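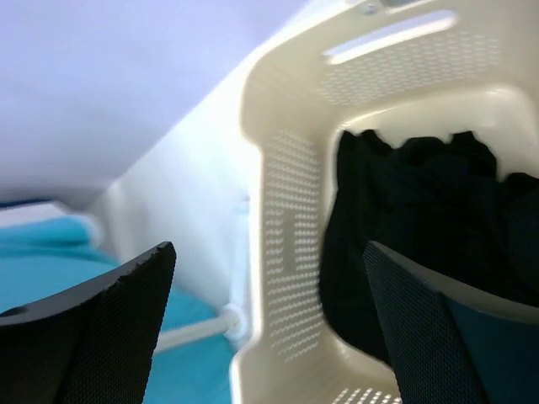 The Flolton FL-433 is a rigid vent panel for airing cupboards, plinths, shoe cabinets and boxed-in pipework. It is moulded in one piece and screwed or clipped over a cut-out in the door or side panel. The openings are short slots set in rows, the same arrangement found in the walls of a cream plastic laundry basket, where small elongated holes let air through and leave most of the wall intact. The slot pattern on the FL-433 runs across the full face of the panel and stops short of the border, so that the fixing holes sit in solid material.

## Sizes and order codes

| Code | Overall width (mm) | Overall height (mm) | Cut-out (mm) | Finish |
|---|---|---|---|---|
| FL-433-W | 433 | 147 | 409 × 123 | White |
| FL-433-C | 433 | 147 | 409 × 123 | Cream |
| FL-433-G | 433 | 147 | 409 × 123 | Grey |
| FL-433-U | 433 | 147 | 409 × 123 | Unfinished, for painting |

All four versions come from the same mould. The border is 12 mm wide on every side and overlaps the edge of the cut-out. The rear lip is 9 mm deep and is inset 1 mm from the cut-out all round.

## Material

Polypropylene, coloured throughout, except for FL-433-U, which is ABS. Polypropylene does not hold ordinary paint. Customers who intend to match the panel to a door should order the U version and use a primer suited to ABS.

The panel is not fire rated and must not be used in a fire door, in a flue enclosure or as a combustion air vent for a gas, oil or solid fuel appliance. A fixed metal vent sized by a qualified installer is needed in those places.

## Free area

Free area is the total of the slot openings. For one panel it is 147 cm². Fitting an insect screen behind the panel reduces this, and the reduction depends on the mesh chosen. We do not supply a figure with the screen fitted.

For an airing cupboard, use one panel low in the door and one high. Two panels placed side by side at the same height move much less air than the same two placed apart. Leave at least 40 mm between the back of the lower panel and anything stored on the cupboard floor.

## Fitting

1. Mark the cut-out on the face of the door. Keep it at least 60 mm from any edge, hinge or lock.
2. Drill a 10 mm hole inside each corner of the marked area.
3. Cut between the holes with a fine-toothed jigsaw blade. On veneered doors, score the line first with a knife.
4. Seal the cut edge with varnish or primer and let it dry.
5. Push the panel in from the front. Fix with the six screws supplied, or use clip set FL-CL4 on boards from 15 mm to 19 mm thick.

Do not overtighten the screws. The border will bow outwards between the fixings and the gap cannot be closed again by slackening them off. Hollow-core doors need a timber batten glued behind each row of screws.

## Cleaning

Dust gathers on the lower edge of each slot. Use a soft brush or the brush head of a vacuum cleaner, then wipe with warm water and washing-up liquid. The white and cream versions may be marked by hair dye and by some oil-based polishes — these stains do not lift. Avoid solvent cleaners on the ABS version.

## Related parts

- **Fokwood 2370** — oak-veneered surround for the FL-433, outer size 493 × 207 mm, supplied unvarnished
- **Fokwood 2553** — the same surround in beech
- **Shirazi SH-2** — stainless insect screen, cut to fit behind the rear lip, with adhesive strip
- **FL-CL4** — set of four spring clips

The Fokwood surrounds cover a badly chipped cut-out up to 25 mm beyond the panel border. They are fixed to the door first and the panel is then screwed through them, using 25 mm screws, which are not included.

## Packing and delivery

Single panels are sent flat in a card sleeve with screws and a paper cutting template. Trade boxes hold 20 panels of one colour and one template. Carriage is by Forex, two to three working days on the mainland. Surrounds are sent separately and may arrive on a different day.

Check the panel before cutting the door. Panels that have been screwed down or painted cannot be returned.

Sheet revised Sun 25 April. The cut-out height on earlier sheets was given as 125 mm; openings made to that size remain usable with the screw fixing but are too loose for clips.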